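Evaluating a Rented Cloth-Handling Kit: Does the Drevach Gripper Package Do What the Brochure Says?

Final report, Applied Automation project course
Submitted 26 Dec 2018

Summary

Our group was asked to pick a commercial automation product, use it for one term, and judge it against its own sales material. We chose the Drevach soft-goods kit from Fovmont, a bundle of a two-finger gripper, a wrist camera, a control box and a software license. The brochure says it lets small shops "automate folding, sorting and feeding of textiles in an afternoon." Our short answer is that it can pick up cloth, and that picking up cloth is the easy part. We would not advise the department to buy it at the current price.

Background

Fabric is hard for robots. A metal bracket has one shape, and once a camera has found one corner you know where the others are. A shirt has no fixed shape at all. Most of the papers we read for the literature review treat grasping as one problem and everything after it – spreading, lining up, folding – as a much larger one. Fovmont's brochure treats them as the same problem. We noticed this in March, when we were choosing a topic, and it is the main reason we picked the product.

The other candidate was a rental package from Stustent. It was dropped because the quote did not include a license for the arm we have in the lab.

What comes with the kit

The gripper arrives assembled. The mounting plate fit our arm without any changes, and we give Fovmont credit for that. The wrist camera plugs into the control box, and the box plugs into a lab PC. The manual is 104 pages long. Many of those pages are safety notices repeated at the start of each chapter, and the section on tuning grip force is less than one page.

The software is called Ramalho. It has a guided setup, a teach mode where you move the arm by hand and save positions, and a feature labeled "Smart Cloth" which is supposed to choose a grasp point from the camera view. Smart Cloth needs a separate activation code. Ours took two emails to get, and the second reply told us to look in the first one.

Setup

The brochure promises a working cell in an afternoon. We needed 9 lab sessions before the arm would run a full cycle without stopping on an error. Some of that was our fault. We had the camera offset entered in the wrong units for the first two sessions, and the software accepted the value without complaint. Most of the remaining time went into calibration, which has to be repeated whenever the camera is unplugged. The manual does not mention this.

Test method

We ran two blocks of 40 trials, one in teach mode and one with Smart Cloth turned on. At the start of each trial a piece of fabric was dropped on the white work surface from the same height. The arm had to grip it, lift it clear of the table, and set it down in a marked area. We scored each trial pass or fail, and wrote down where on the cloth the fingers had closed.

We used plain dark fabric for most trials. For the harder ones we added a second material, so the gripper would have to deal with something of a different thickness and color lying next to the cloth. The brochure has a paragraph on "mixed materials" and we wanted to see what it was worth.

Results: gripping

The fingers hold well. With thick dark fabric the grip force was good enough at the default setting, and we rarely saw the material slide. We expected this part to be weak and it was not.

Our complaint is about how the cloth is held. The fingers tend to take a bunch of material instead of an edge. In the wrist camera view from a mixed trial, the black cloth is squeezed into a narrow twist between the jaws and opens into loose folds past them. A beige strip lies along its left side and runs down into the jaws as well. If the goal is only to move material from one place to another, a grip like this may be fine. If the next step is folding, the robot has hold of the wrong place, and the software does not report that anything is wrong. 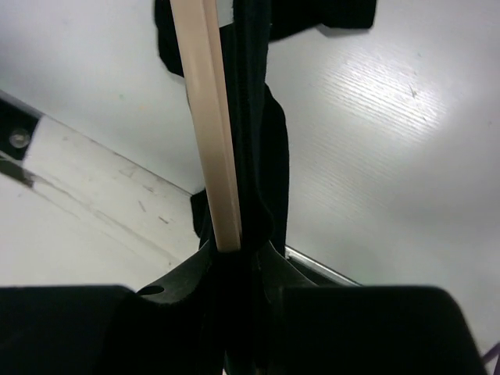 Results: Smart Cloth

Smart Cloth did pick grasp points, and many of them led to a successful lift. We could not see that they were better points than the ones we had taught by hand. In teach mode the arm reached for the same spot every time and often got a usable bunch of fabric. With Smart Cloth it went to a different spot and often got a usable bunch of fabric there.

It also has trouble with black material. The gripper is black too, and it fills the bottom of the camera view, so a dark cloth near the fingers is hard to tell apart from the fingers. We had this problem ourselves when reviewing the recordings. Fovmont could have made the fingers in another color. We asked support about it and were told that a colored finger set is "planned." No price or date was given.

We found no setting that tells the software to take one material and leave the other. As far as we can tell, "mixed materials" in the brochure means that the gripper will close on whatever is between the fingers.

Cost

The rental is reasonable for a single term. The purchase price is harder to defend, mostly due to the yearly Ramalho license. Without the license, teach mode still works but Smart Cloth is disabled and recordings cannot be exported. A lab that wants only the gripper hardware cannot order it alone.

Limits of this report

We tested one unit, on one arm, under one set of ceiling lights. Our pass or fail scoring does not measure how well the cloth was held, and we should have planned a better scale before starting. A reader who only looks at the lift results will think more of the kit than we do. We also did not test thin or slippery fabrics, which we would expect to be harder.

Recommendation

Rent it again if a future group wants to study grasping alone. Do not buy it for a folding project. If Fovmont starts selling the gripper without the software – we asked twice and did not get a clear answer – the department should take another look, since the hardware is the better half of the package. Before the next rental, someone should write down the camera offset units on the control box with a marker.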